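Section 4: Setting up and running a bedroom trial

I'm assuming you've already done Section 3, so the robot is charged, it stands up when you ask it to, and you've got the Climis logger talking to it. If the logger light is still amber, go back and sort that out now. I've lost two mornings to an amber light and I'd like to save you the same bother.

What we're doing in this section is a start-pose trial. It's the bit of the Lisden method people ask me about most, and it's dead simple once you've done it a few times. The idea is that the robot learns to deal with a bed and whatever stands next to it from lots of slightly different starting places. Before I began shifting the start pose about, I trained everything from one taped cross on the floor and got lovely results, right up until I parked the robot a hand's width to the left and it grabbed at thin air (very embarrassing, there was an audience!). So now we move it every time, and we write down how we moved it.

You'll need the robot, the tablet, the spare battery, a tape measure, a roll of low-tack tape and the Zullton log sheet. I print mine. You can fill it in on the tablet if you prefer, but you'll end up with one finger on the screen when you want it near the stop button.

4.1 Getting the room ready

1. Walk the floor between the start area and the bed and pick up anything loose. Socks are the worst.

2. Look at the edges of the carpet tiles and at any floor access panels. The wheels cope with a flush metal edge quite happily, but a raised one will nudge the heading round and you'll see a kink in the path afterwards. Press raised edges down with your foot and note them on the sheet.

3. Set the lights how you want them and leave them alone for the whole block. If there's a window, draw the blind.

4. Put out the objects for the trial. Leave the bedding a bit rumpled. I used to smooth it flat before each run and the model then had no idea what to do with a fold.

5. Write down what's on the nightstand and what's on the bed. A few words will do.

Note: in January I'm changing the log sheet so the bedding gets its own box. Until then, squeeze it into the margin like the rest of us.

4.2 Placing the robot

6. Drive the robot in by hand at crawl speed. Stop when there's a clear strip of floor ahead of it and the nightstand is in the head view.

7. Measure from the front of the base to the nearest leg of the nightstand. For the first trial in a block, I go for about 200 cm. After that, use whatever the sheet gives you.

8. Send the arms to the ready pose from the tablet. Both arms should come forward and low, one on each side of the middle, with nothing touching the floor.

CAUTION: Keep yourself and your toes out of the way while the arms come down. They move together and they don't wait for you. Have the stop button in your hand before you press Ready, every single time, even if you've done it all day.

9. Check the head view on the tablet. You want both grippers in it, low down, and the target further off with plenty of floor in between. If you've only got one gripper, the head has usually been knocked round. Re-centre it from the Head menu. Please don't twist it by hand, the Kováčik mount has a small plastic gear in it and I've replaced that gear more often than I care to admit.

10. Have a look at the cables. A bit of a loop between arm and body is fine, and you need some slack there or the elbow can't open. A loop hanging below the gripper is asking for trouble, so tuck it back up and clip it. 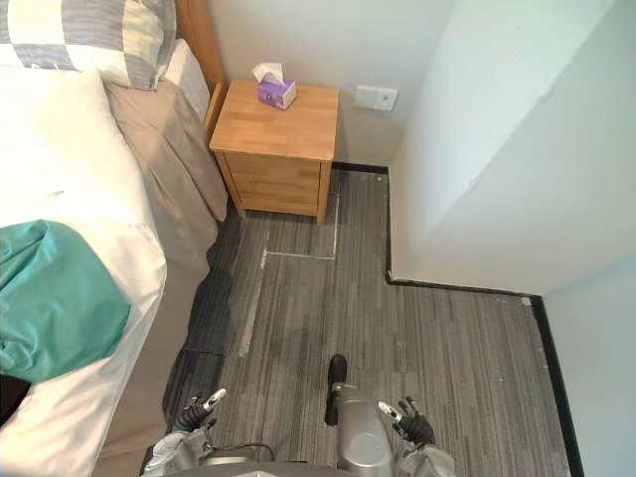
Figure 4.1. Head view in the ready pose, with the nightstand and tissue box ahead and the bed to the left.

Compare your own view with Figure 4.1. Yours won't match exactly and it isn't meant to. I mostly look at two things: the strip of carpet running up to the nightstand, and the corner where the wall sticks out on the right. That sort of corner matters more than you'd think. The planner likes to cut close to it, and with the right arm forward there's less room than the base outline on the tablet suggests. If you've got a corner like it, turn on Wide Margin in the Base menu before you start.

4.3 Running the block

11. Press Record and wait for the beep. Count to three in your head as well, as the first second or so of logging tends to be rubbish.

12. Press Go. Let the robot get on with it and stay behind it, out of the head view.

13. Each trial is limited to 60 seconds. If it times out, mark it T on the sheet and carry on. Don't help it along! A nudge from you counts as a spoiled trial and I'd much sooner have an honest T.

14. Press Stop Record, put the objects back roughly where they were, and move the robot to the next start pose.

15. Change the battery when the bar turns yellow. It'll go on working on red, only the arms get a little droopy and the last few reaches come out low.

CAUTION: Never change the battery with the arms forward. Send them to Park first.

4.4 What I got, so you've something to compare with

My full set came to 1844 trials across all the rooms, and 1411 of those ended with the gripper on the right object inside the time limit. That's 76.5 per cent. The taped-cross version did better in its one favourite spot and fell apart everywhere else, so I'm happy with the swap.

Most of my misses were reaches that stopped short. Soft things on the bed were harder than anything on a hard top, and I haven't got a good fix for that yet. If your misses are mostly off to one side, redo the arm check in Section 3 before you blame the training.

When you've finished a block, copy the logs off before you switch the robot off. The folder is named by block number, and the sheet needs the same number in the top corner. Uploading is covered in Section 5.

Guide last revised December 2019.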